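Troltia Desktop, User Guide
Section 8: Watch lists and price alerts
Text revised 7/28/24 by Suryani Chong. Checked by Lempi Kokkonen.

Before you start

This section explains how to make a watch list, how to add shares to it, and how to set an alert on the price or on the news of a company. It is supposed that you have already installed Troltia and that you have connected at least one price source. If the price source is not connected, the watch list will open but all prices will be shown as a dash.

A watch list is separate from your portfolio. Shares that you put in a watch list are not counted in your total value, and they do not appear in the yearly tax report. You can have the same share in the portfolio and in several watch lists.

In the steps below we use a watch list with the name Defense Suppliers. The companies in it are Horton, Dornwood and Purba. Please use your own names where you see these.

Making a new watch list

1. In the left column, open Lists and press New list.
2. Type a name. The name can have up to 30 characters. Letters, numbers and spaces are allowed. The slash is not allowed.
3. Choose the currency in which the list will show its prices. This can be different from the currency of your portfolio.
4. Choose the exchange that the program should look in first. If you do not know, leave it on Any.
5. Press Save. The list opens and it is empty.

Note: If you change the currency of a list later, the alerts in that list keep the old currency until you open each one and save it again. We know this is inconvenient.

Adding companies

1. Open the list and press Add.
2. Type the ticker symbol or a part of the company name. Wait until the results appear under the field.
3. Look at the exchange column before you choose. Many defense and aerospace companies are traded in more than one country, and the same name can appear two or three times with different prices.
4. Mark the line you want and press Add to list.
5. Repeat for every company, then press Done.

If Horton does not appear when you type the name, try with the ticker. The search by name uses the official name of the company, and this can be quite different from the name which is used in newspapers. Subsidiaries are not found at all. For example, if a maker of small aircraft was bought by a larger contractor, you must look for the contractor.

The company card

When you press a company name once, the company card opens on the right side. The card has the last price, the volume of the day, a short chart, the next earnings date if it is known, and the notes that you have written yourself. On the lower part of the card is the news feed. The newest item is on top.

The picture at the head of a news item is delivered together with the article by the news source. Troltia does not choose it and cannot change it. If you have a slow connection, you can switch pictures off in Settings, News, Show pictures. The titles and the text will load as before.

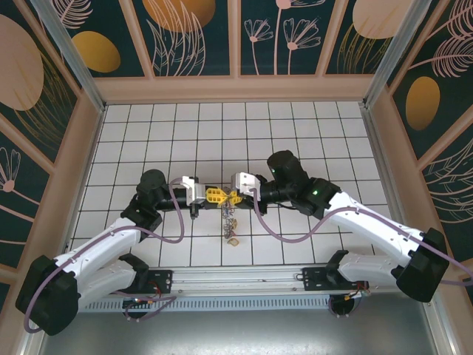 Fig. 8-1. Two robot arms with a yellow plastic object between their grippers.

To write a note, press the pencil sign on the card. Notes are saved on your own computer and are not sent to the price source. They are included in the backup file only if you have marked Include notes in the backup settings.

Setting a price alert

1. Open the company card and press Alerts, then New.
2. Choose the type. Above means the alert is sent when the price goes over your limit. Below means it is sent when the price falls under it. Change means the price has moved by a certain percentage since the close of the last trading day.
3. Type the limit. For decimals use the point and not the comma. With a comma the program reads 70,2 as 702, and the alert will be wrong.
4. Choose how often the alert may be repeated: Once, Once a day, or Every time.
5. Choose where it will be sent. On screen is always active. For e-mail you must first confirm your address in Settings, Account.
6. Press Save. A small bell is shown beside the company name.

Note: The alert compares your limit with the last price received, and not with the bid or the ask. On shares with little trading, the last price can be several hours old.

Caution: Do not use Every time together with a limit that is very near to the present price. The price can cross the limit many times in a morning, and each crossing sends one message. Some mail providers will then put all our messages in the spam folder, also the important ones.

Caution: An alert is not an order. Troltia does not buy or sell anything for you. If you need a protection on your position, please place a stop order with your broker.

Setting a news alert for contracts

Companies that sell to governments often move on contract announcements. You can ask the program to look for certain words in the news feed of a company.

1. Open the company card and press Alerts, New, News.
2. In the field Words, type the words you want to find, separated by a semicolon. A good start is: contract; award; delivery order.
3. In the field Not these words, type words that should stop the alert. We suggest: rumor; opinion.
4. If you want the alert for all companies in the list, mark Apply to whole list.
5. Press Test. The program looks in the news of the last 30 days and shows which items would have given an alert.
6. If the test shows too many items, go back to step 2 and use longer expressions. If it shows none, use fewer words.
7. Press Save.

The word search does not see the difference between capital and small letters. It does see the difference between singular and plural, so contract will not find contracts. Please type both forms if you need both.

An announcement can be published before the market opens, after it closes, or on a weekend. News alerts are sent at any hour unless you set quiet hours. Price alerts are sent only when the exchange is open.

Note: Sometimes one announcement mentions two companies, such as when Dornwood wins an order and Purba is named as the supplier of the motors. In this case you will receive one alert for each company, with the same text. To receive only one, mark Join same news in Settings, Alerts.

Quiet hours

1. Go to Settings, Alerts, Quiet hours.
2. Set the start and the end. The times are in the time zone of your computer.
3. Choose what happens to alerts in this period. Hold will keep them and send all of them together at the end. Drop will delete them.
4. Press Save.

If you travel and your computer changes the time zone, the quiet hours move with it. Users who follow exchanges on another continent should check this after arriving.

When something does not work

The price does not change. Look at the color of the dot in the bottom line of the window. Green means connected, yellow means delayed prices, and gray means no connection. With gray, press Reconnect. If the dot stays gray, your key for the price source may have expired.

The alert did not arrive. Open Alerts, History. If the alert is in the history, it was sent, and you should look in your spam folder. If it is not in the history, check that the alert is switched on and that the limit is in the right currency.

The company disappeared from the list. This happens after a merger or a change of ticker. The company is moved to Lists, Inactive, with your notes. Add the new ticker by hand and copy the notes. In February we corrected an error where the notes were lost at this step, so please install the newest version before you do it.

The list is slow. Lists with more than 70 companies need some time to open on older computers. Divide the list in 2 smaller ones, or switch off Show pictures and Short chart in the settings of the list.

Exporting and sharing a list

1. Open the list, press More and then Export.
2. Choose CSV for a spreadsheet, or Troltia list if the other person also uses the program.
3. Decide if the alerts should be included. E-mail addresses are always removed from the file.
4. Choose a folder and press Save.

To open a list that you have received, go to Lists, Import, and choose the file. Imported alerts are switched off at first. Check every limit before you switch them on.

Continue with Section 9, Dividends and cash.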